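Home | About us | What we repair | Classes | Visit | Contact

About Akow Chair and Furniture Repair

We mend the parts of furniture which most people never look at.
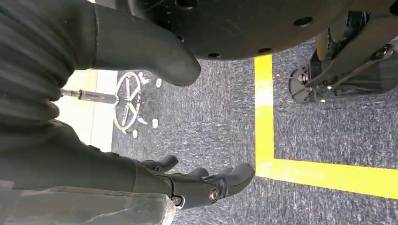

How we started

My name is Girish Nishad and I opened Akow together with Siiri Nieminen in November, in a rented unit behind a tile shop. Before this I was fixing office chairs for a moving company. Every week they sent good chairs to the dump for one broken bolt, and I did not like to see it. Siiri has learned upholstery from her aunt and she can sew leather better than anyone I have met.

In the first year we repaired 642 pieces. Last year it was 831. Most of them were office chairs and stools, and then dining chairs, folding beds, recliners and a few piano benches. We hope to arrive at 1,000 this year, but we will not work faster for it.

What we do

Many of our customers turn a chair over for the first time when it is already broken. Under a seat there can be brackets, plates, bars and a lot of bolts, and each of them carries somebody's weight. We take the mechanism apart, clean it, change what is worn and put it back. If the holes in a plate have become too wide, we drill new ones or make a new plate.

For fabric and foam, please ask for Siiri. She keeps a drawer of grey and charcoal cloth for offices, and the colourful cloth is on the shelf near the window. You may bring your own material also, but please wash it first.

We do not repair glass tables or electric massage chairs. For cane seats we send you to Poduval, two streets from us, and they are very patient people.

Who works here

Murali Panicker does the metal work and the welding. He is in the shop in the mornings only. Sinéad Ó Flaithearta answers the telephone, writes the estimates and picks up the furniture with the van. If your building has no elevator, please tell her before she comes. Siiri and I do everything else, including the sweeping.

Our classes

In the evening we teach a small class for beginners, with 8 places. You bring one chair and you learn to take it apart without losing the screws. We lend the tools. Children from twelve years are welcome with a parent.

Prices

An estimate is free if you bring the piece to us. We keep a finished piece for one month, and after this we must ask a small storage fee, as our unit is not large.

Comments

Sowmya G. – They fixed the tilt on my mother's recliner and returned the old parts in a bag. Very fair price.

Marc – Do you do bar stools? I have four that wobble.

Girish (Akow) – Yes Marc, please bring one first and we will look at it.

Teal_kettle – Took the evening class in the winter. My chair still squeaks a bit but I enjoyed it a lot.

Related pages

How to measure a gas lift
Choosing foam for a dining chair
Cloth samples: grey and charcoal
Evening class: what to bring
Directions and parking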